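Bring back the off switch

Telly used to finish. Anthem, little dot, bed. Now the next episode starts in five seconds and its one in the morning and you're watching a man in Sovham tile a bathroom.

My view, for what its worth. Streaming services should stop by themselves. Autoplay off unless you ask for it.

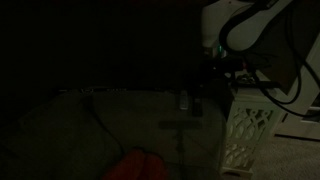
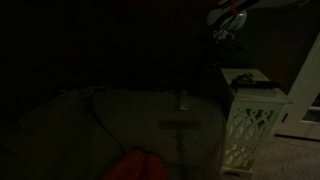 My sister-in-law Nuala Carroll says just use some willpower. Fine. Easy for her, she's asleep by ten. But 60 episodes of a thing, no gap between them, no adverts even to put the kettle on? Willpower was never needed for that before. The schedule did it for you.

And the talk's gone. At work in Trirkirstead we'd all seen the same hour the night before. Now Finbarr Conneely is on series four, I'm on two, teh rest haven't started. So we say nothing in case we spoil it. Daft.

Not asking for 1970s telly back. Keep the choice, keep the box sets. Just let an episode end. Let me see the credits, full size, names and all, people worked on that.

One setting. Off to begin with. Could be done by February if anybody wanted to.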